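Simulation Track Update: Trenoto Kitchen, Spring Build
Jistdale Robotics Club newsletter, May 23, 2022

The simulation group has finished the second version of its practice kitchen, called Trenoto after the folder it was first saved in. Gerasimos Michailidis built the room geometry and Marina Lambrakis placed the objects. All household tasks for the October meet at Bundgate will be rehearsed in it before any code goes near the club's hardware.

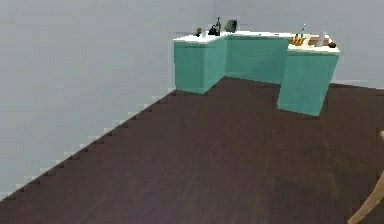

Trenoto, version 2: counters first, dining table second.

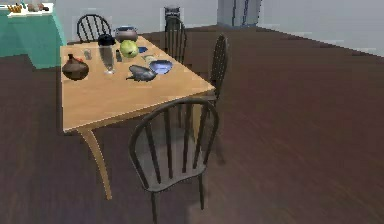 Version 1 loaded slowly on the school laptops. Most of the delay came from the collision shapes. Each object had been imported with its full visual mesh doing double duty as the collision mesh, so the physics engine was checking contacts against thousands of small triangles on things that never move. In version 2 the fixed furniture uses plain boxes and the movable objects use convex pieces. Load time on the slowest laptop went from 30 seconds to 7.

The change has a cost. A bowl split into convex pieces has a slightly thicker rim than the one drawn on screen, and a grasp planned from the drawn rim will close early. Gaetano Zanetti has added a per-object offset to the grasp file. Anyone who wrote a grasp routine before the spring break should pull the new file and rerun their tests. Routines that hard-code the old values will still run without an error message, so check the logged finger width.

The task list is the same as the one handed out in class, with two changes. "Move the bowl to the counter" now counts as complete only if the bowl is upright and at rest for 2 seconds. "Bring the apple" has been split into a pick task and a carry task, scored separately. The driving part of the carry was hiding problems in the pick, and several teams had no idea which half was failing.

Results from the last round of trials, for those who missed the meeting: Magdalini Economou's team completed 19 runs of the pick task without a drop, using the default approach angle and a slower close. The other teams had mixed results. The most common failure was the base stopping too far from the table, which leaves the arm nearly straight and with little room to correct. The second was contact with a chair on the way in. The planner treats a chair as a solid block up to the top of its back, and teams that reduced the safety margin to squeeze past paid for it on the scoresheet. Please leave the margin alone until the path smoothing is working. It can be tuned later.

Known problems in version 2:

The cabinets are single solid volumes. Tasks that involve opening a drawer or door are not supported and will not be for this season.

Friction is set to one value for every object. Glass and metal items therefore slide the same way, and a routine that depends on the difference should not be trusted yet.

Wall edges look jagged at the low render setting. This affects the picture only. The physics is the same at every setting, and the low one is fine for overnight batches.

The random seed is not saved with the run log. Write it down by hand for now — Gaetano has a fix half done.

Madalena Moreira is taking over the shared drive from this week. Run logs go in the Prado folder, one subfolder per team, with the task name at the start of the file name. Logs left on the desktop of the lab machines will be deleted at the end of term, as they were last year.

The next build will randomize object positions on the table between runs. Until then, a routine that has only been tested with the default layout should be marked as such in the log. Roughly a third of the routines submitted so far read the object position once at the start and never check it again. Those will need to be rewritten before October, and it would be better to start now than after the summer.

Questions about the room files go to Gerasimos. Questions about grasps and scoring go to Gaetano.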